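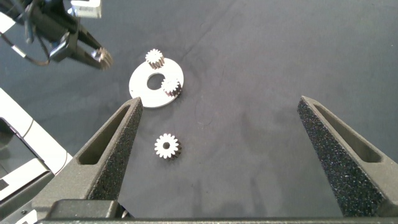

4.2 Wrist views and the gear task

The part of the project we were most excited to write up is the gear task, so we give it a section of its own. Two arms share a table covered with dark gray fabric, and the job is to seat small white spur gears on a flat round plate with a large hole through it. The gears are small next to the fingers that have to pick them up, and the cloth wrinkles a little wherever anything slides across it. It is a lovely problem! Almost everything that can go wrong does so in the last stretch before contact, and that stretch is where a camera at the wrist earns its keep.

Figure 3. View from the wrist camera of one arm, gripper open. One gear lies on the fabric between the fingers and two more are on the plate; the second gripper reaches in at upper left, with a gear at its fingertips.

Our policy, which we call Flara, takes the two wrist views and the joint readings of both arms and puts out short chunks of motion for the pair. There is no overhead camera. We had one in the earlier Plinadgate setup and dropped it in September after noticing that the policy leaned on it during the approach and then had nothing useful to go on once the fingers covered the part. With the wrist views alone, the fingers stay in sight the whole time, and the network seems to learn where the pads are in relation to the gear teeth — something we had been trying to hand-code for months.

The view in Figure 3 also shows why we train on both arms together. From this wrist the other gripper is a moving object in the background, close to the same plate, and a policy that treats it as clutter will sooner or later drive into it. Flara was trained on 918 demonstrations, of which 897 were kept after we removed runs with dropped camera data. We did not remove runs in which the operator fumbled a gear and picked it up again. Those turned out to be the best teaching material we had, and a version trained without them rarely tried a second grasp.

Two details mattered more than we expected. The first was the pad on the inner side of each finger. Smooth pads let a gear roll as the grip closed, and the policy then placed it tilted. The speckled, textured pads now fitted hold it much better, and no other change to the hardware was needed. The second was shadow. A gear lying flat on the cloth throws a short shadow, and when we varied the lamp position during training the policy stopped reaching for the dark side of the part. We tried 8 lamp positions in all and saw little gain from the last few.

Heloísa Bastos ran the comparison against Vomell, our older planner, which finds each gear with a fitted circle and then follows a fixed path. Vomell is still quicker on a gear alone on the fabric. It falls behind once gears are resting on the plate, where white teeth sit against a white surface and the circle fit wanders. Flara handles those cases well, and watching it nudge a gear away from the central hole before closing on it was a very happy afternoon for all of us. We have not yet tested gears of other sizes, and results on the Langat table, which has a shinier top, are left for Section 5.

Share this paper
41 shares
3 comments

gearhead_tom
Great read. Did you try the rough pads with Vomell too? I'd like to know how much of the gap is just grip.

Heloísa Bastos
Yes, both methods used the same pads in the comparison. The older smooth ones were only in the early runs.

mlopez
Keeping the fumbled runs is a good call. We threw ours away and now I want them back.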